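Stodora Allotment and Garden Society
Minutes of the general meeting, April, held in the back room of the Onus Hall

Meeting opened at 7.05 pm. Boris Shehu in the chair. Yến Lâm took the minutes.

1. Apologies
Apologies were received from plots 4, 11 and 19, and from the bee group, who were at their own meeting.

2. Minutes of the last meeting
One correction. Under item 6 the price of the wood chip was given per bag. It should have been per load. With that change the minutes were agreed and signed.

3. Matters arising
The broken hinge on the lower gate has been replaced. The gate still drops when it is left open, so please shut it behind you even if you are only going back to the car.

The lost wheelbarrow was behind the compost bays on the Drutine side. It has a flat tyre. Plot 8 has a spare inner tube and will fit it.

The letter to the council about the blocked drain in the lane has been acknowledged but not answered. Yến Lâm to write again.

4. Water
This took up most of the evening. The water bill for the last half year came to 648 pounds, against 478 pounds for the same period before, a rise of 170 pounds. Boris Shehu read the meter himself on two evenings a week apart and is satisfied that there is no leak on the main pipe between the meter and the first trough. He could not say the same for the branch that runs down to the bottom plots, where the ground by the third trough has been soft all winter.

It was agreed to dig down at the third trough and look at the joint before paying anyone to come out. If the joint is sound, we will ask for a price to have the branch tested. Members on the bottom plots will be told in advance when the water is to be turned off.

There was a long discussion about hoses. The present rule is that hoses may be used to fill butts but not to water beds directly. Several members said the rule is ignored in dry weather and that it is unfair on those who carry cans. Others said that some of our older members cannot carry cans and would have to give up their plots if the rule were strictly kept. A proposal to ban hoses altogether was put and lost. A proposal to allow hand-held hoses before 9 am and after 6 pm, for no more than 30 minutes per plot, was put and carried. Hoses must not be left running unattended at any time. The new rule starts at once and will be looked at again in the autumn.

Plot 14 asked whether the society would buy water butts in bulk. There was interest, and a list will go up in the shed. Members wanting a butt should put down their plot number and the size. Downpipes from the communal shed roof were also mentioned - at present all of that rain goes straight into the ground beside the path.

5. Seed swap
The swap in the hall was well attended. Beans and tomatoes went quickly, and there was very little left by the end apart from marigolds and a great deal of kale. Takings from the tea table covered the hire of the room. The main complaint was that many packets had no date on them, and some had no name either. One member took home what she had been told was chard and has a tray of beetroot.

For next time it was agreed that every packet should carry the name of the variety and the year it was saved, and that anything older than four years should go in a separate box marked as old. Parsnip seed should be from last season only. Paper envelopes are preferred to plastic bags, as damp seed goes mouldy in plastic. Pens and labels will be put out by the door. 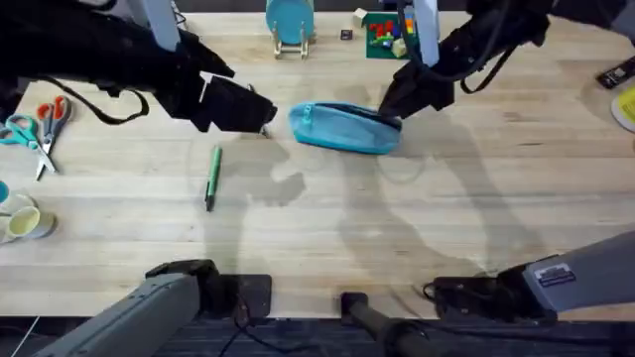 Boris Shehu replied that he was all for labels, but that four years was too strict for tomatoes, as he had sown some of his at seven years old and nearly all of them had come up. He would sooner see the year written clearly and let people make up their own minds. After some discussion the meeting kept the four-year box but agreed that nothing in it should be thrown away until the end of the day.

The date of the autumn swap was left open until the hall has confirmed its bookings.

6. Paths and hedges
The main path is in fair order. The cross path by plots 20 to 24 is narrow in places where beds have crept outwards, and a barrow can no longer be got through without going over somebody's onions. Plot holders on that stretch are asked to bring their edges back to the marker pegs by the end of May. Where the pegs have gone, Yến Lâm has the plan and will come and measure.

The hedge along the lane will not be cut again until nesting is over. Brambles coming through from the field side may be cut back by hand at any time, provided that the hedge itself is left alone.

7. Compost and manure
The stable can let us have another load of manure. It is fresher than the last one and will need to stand. It was agreed to take it and put it in the far bay with a notice on it. The near bay is ready for use now, and members may take up to six barrow loads each. Please do not put bindweed, couch grass or cooked food in any of the bays. A roasting chicken, mostly uneaten, was found in the middle bay last month.

8. Vacant plots and waiting list
Plots 6 and 17 are vacant. Plot 17 is badly overgrown and will be offered as two halves. The next people on the list have been written to and have until the end of the month to answer. The glass from the old cold frames on plot 6 must be cleared before anyone is shown round. Plot 5 offered to do this with thick gloves and a dustbin.

9. Any other business
The shed lock is stiff. Graphite powder to be tried first, not oil.

Plot 22 asked if anyone else had lost broad beans to mice. Four members had. Plot 3 has had good results from starting them indoors in pots and planting out when they are a hand high.

A member asked that radios be kept low in the evenings. Noted.

Yến Lâm has spare rhubarb crowns. First come, first served, from the bucket outside plot 9.

10. Next meeting
In June, same room, 7 pm. Items for the agenda to Yến Lâm beforehand.

Meeting closed at 8.50 pm.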